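Skallora Laundry Corner - data card

Version notes and contents
Release: 3 (April)
Maintained by: Skallora, Dirnberg site
Records: 1493
Rooms covered: Braltham, Dirnberg, Escobedo
Language of notes: English

Summary
This set covers loading and unloading a front-loading washing machine into and out of a basket on the floor. The rooms were furnished for the purpose and left that way between sessions. One machine and one basket were used per room. Dryers, detergent drawers and folding are outside the scope of this release.

Room setup
The machine stands against a white wall on a gray floor. The basket goes on the floor directly in front of it, below the door, long side parallel to the front panel. It is light-colored plastic with a perforated pattern and a brown woven-look rim. The product sticker on the inside wall was left in place.
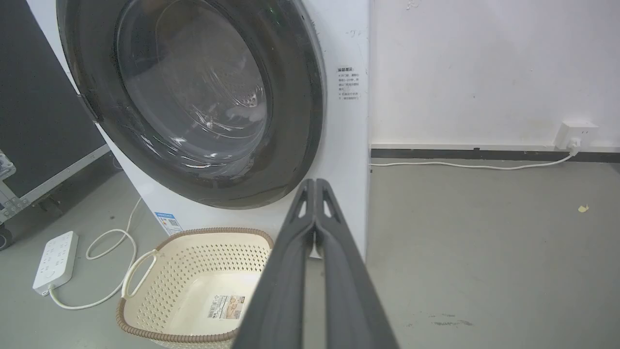

Start states are recorded in the field door_state as closed, ajar or open. Closed is the default. An ajar door is one that has been released from the latch but has not swung far enough to clear the basket. Sessions where the door touched the basket are kept and carry the flag contact_basket.

The field basket_state takes empty, partial or full. Partial means that the bottom of the basket is covered and the load is below the rim. Full means level with the rim or higher. Anything hanging over the side is noted in the free-text field.

Garments
Loads are made up of towels, T-shirts, socks and pillowcases. All items were clean and dry at the start of a session. Buttons and zippers were closed. Items under 900 grams total are listed as a small load, everything else as a regular load.

Splits
The training split has 629 records from Braltham. The remaining records are divided between Dirnberg and Escobedo and are listed by room in splits.csv. No load appears in more than one split.

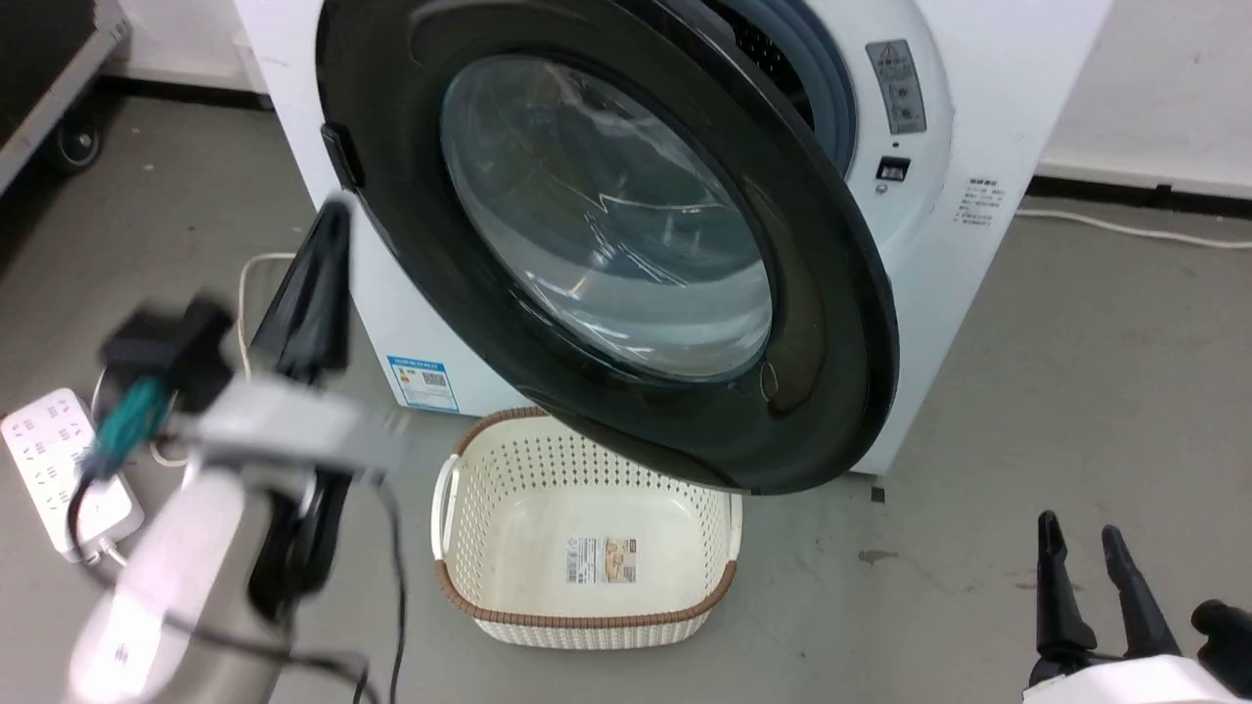 Door handling notes
The door opens to the left and needs free floor space on that side. With the basket centered, the lower part of the rim can pass over one corner of it. This is acceptable. Do not move the basket to make room unless the session type is reposition - those records are labeled separately and should not be mixed with the standard ones.

Printed labels on the machine fronts were not removed or covered. Text on them is not transcribed.

Known issues
Release 2 listed some ajar doors as open. These have been corrected.
Sock counts are unreliable for full baskets and should not be used.
Session length is capped at 600 seconds. Longer sessions were split into two records with the same load_id.

Planned
A second basket size for Escobedo. Pillowcase labels will be merged with the general linen class.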